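**Hematgate extends Toron bench storage line to teaching laboratories**

September. Hematgate has released the Toron bench storage set for school and college laboratories. The set is designed for small glassware and supports that are used in every session and that normally travel back and forth between a wall cabinet and the bench. Shipments to distributors begin this month.

Toron bins are open at the top and have a sloped front, so the contents can be reached from a seated or standing position. They are supplied singly and can be placed side by side without clips or a rail. The material is a white molded plastic that tolerates common dish detergents and diluted alcohol. It is not rated for concentrated acids or for autoclave use.

The recommended layout assigns one kind of work to each bin. Beakers go in upright, with stirring sticks kept alongside them. Flasks are stored with the stand that supports them. Test tubes stay in a rack on the open bench. Plants used in biology lessons should be kept on the side of the bench away from the glassware, where trailing leaves will not reach the rack.

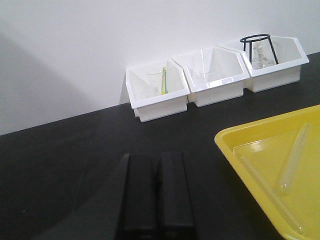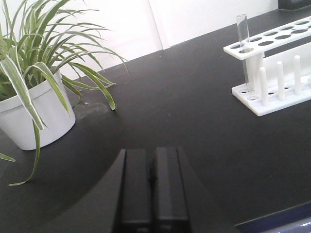

Bins and glassware along the wall in the first view; plant and test tube rack in the second.

Jeanine Dekker, whose department used the set for one term, reported that setup before class became shorter, but that the bins needed labels before students returned items to the correct place. She would also have preferred a lid for the summer break, and asked that the rim be left as it is, as it gives a firm grip when a full bin is lifted with both hands.

Hematgate will add a blank label sheet to each carton in response. A lid is under review and has no release date.

The first production run is 3,000 bins, of which 600 are reserved for existing school accounts. Cartons are not sold in mixed colors. The minimum order for distributors is 500 bins; schools may order single bins through Siddiqui, which handles retail sales and replacements. Each bin carries a 2-year warranty against cracking in normal use. Chemical damage and damage from heat sources are excluded.

A care sheet and a bench layout guide are packed with every order.

**Press contact:** Geert Mulder, Hematgate

**Orders and replacements:** Siddiqui, school supplies desk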